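Chapter 5

Scars and Their Care After Skin Surgery
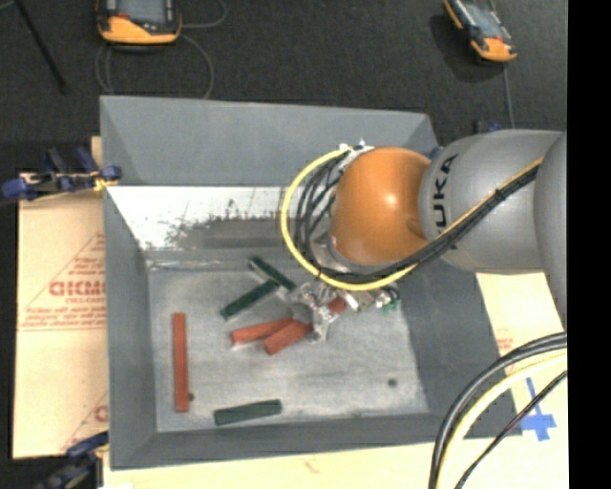 A scar is the receipt for the operation, Lærke Vestergaard used to tell her students, and the patient will look at it longer than you will look at your notes. She said it on the first morning of every course in Ostden, before she had taken off her coat. Some students found it too hard. After their first year in the clinic most of them were repeating it to the younger ones.

In Chapter 4 we discussed how a wound is closed. We now take up the months that follow. The surgeon has by then finished the visible part of the work, and the patient has gone home with a dressing, a sheet of instructions and many questions. This chapter is about these questions. It treats scars after planned operations on the skin, such as the removal of a mole, the reduction of a breast or the tightening of the abdomen. Scars after burns follow other rules in several points and are left to Chapter 9.

5.1 What the patient expects

Many patients come to the first consultation with the idea that plastic surgery leaves no scar. They have heard that a plastic surgeon sews more finely than other surgeons, and from this they conclude that nothing will be seen. It is the duty of the surgeon to correct this idea before the operation. Every cut that goes through the full thickness of the skin heals with a scar. The surgeon can choose where it lies, in which direction it runs and how much tension it must bear. The rest belongs to the body of the patient.

It helps to ask early about old scars. A patient who had the appendix removed as a child carries useful information on the abdomen, and a pierced ear can also tell us something. If an old scar is thick, raised or itching, write this in the record and speak about it. Ask also about parents, brothers and sisters.

In the practice at Cullinane, the first consultation record has a separate line for this, and the line may not be left empty. When the records of 223 patients were read again for a teaching course, 79 of them mentioned at least one older scar which the patient had called ugly or uncomfortable. Of these patients, 18 had not spoken of it until they were asked directly. The numbers are from one practice only and prove nothing general, but they show why the question should be asked aloud.

5.2 The three stages of healing

The first stage begins at once and lasts several days. The wound is red, warm and a little swollen. Blood has formed a clot, and cells of the defense system enter the wound to clean it. Patients often take this redness for an infection. They should be told beforehand that a narrow red border is normal, and that redness which spreads, pain which increases or fever is a reason to call.

In the second stage, which goes on for some weeks, the body fills the gap with new tissue. Collagen is laid down quickly and without much order. The edges hold together, but the new skin is still weak and cannot bear the same load as the skin beside it. Patients feel well at this time and begin to lift, stretch and do sport again, and it is in these weeks that many scars become wide.

The third stage is the longest. The collagen is taken apart and built again, this time more in the direction of the pull. The scar becomes softer, flatter and paler. This may need a year, and in young people sometimes more. A scar should therefore not be judged in its third month, when it is often at its reddest and hardest. A patient operated on in December will usually be disappointed when spring comes, and should know this in advance.

5.3 Tension and direction

Skin is not pulled equally in all directions. On the forehead the lines of least tension run across, and around the mouth they run outward like the spokes of a wheel. A cut that follows these lines tends to stay narrow. A cut across them is pulled open a little with every movement. On the shoulder and over the breastbone the tension is high whatever direction is chosen, and the patient must hear this before signing.

Tape placed along the scar after the stitches are out can take some of the load. It is cheap and most patients accept it well. It should be changed when it loosens by itself, and it should be left away for a time if the skin under it becomes sore.

5.4 Sun, massage and silicone

A young scar can become darker than the skin around it if it receives strong sun. Clothing is the best protection, and a sunscreen with a high factor is used where clothing does not reach. Massage with a plain cream may begin when the wound is fully closed and dry. Light pressure with the fingertip for a few minutes, twice a day, is enough. Silicone sheets and gels are used where a scar begins to rise. They must be worn for many hours each day over some months, and patients who are not told this will give up after the second week.

Before you read further, look again at the table of suture materials in Chapter 4. The next section, on raised scars and keloids, assumes that you know it.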